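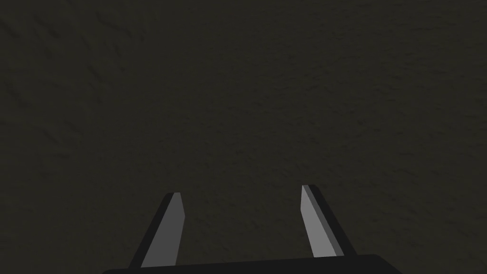

**Rornaso adds cork flooring range from Kenari**

1 April 2020

Flooring supplier Rornaso has started taking orders for a new range of cork planks made by Kenari. The range, called Leblanc, is sold in 12 colours and replaces the older glue-down cork tiles, which will be cleared over the coming weeks.

The planks click together and can be laid over most level subfloors, including concrete and existing ceramic tile. Each has a cork underlay already fixed to the back, so a separate one should not be fitted. Kenari says the boards need to be left in the room for 3 days before laying, in their boxes and away from radiators.

Leblanc is meant for living rooms, bedrooms and hallways. It is not covered by the guarantee in bathrooms or conservatories – customers wanting a floor for those rooms are being pointed to the sheet vinyl made by Trustutano, which stays in the catalogue at the same price.

Samples can be ordered by post, free of charge, up to a limit of four per household. Full boxes are sent by pallet and delivery is to the kerbside only. Orders are expected to take about 60 days from payment, as the first shipment is small and part of it has been set aside for trade accounts.

Trade customers ordering more than 100 square metres can ask for a separate quote. Matching skirting and door thresholds are listed in the three darkest colours for now, with the rest to follow. The old cork tiles cannot be returned once a box has been opened.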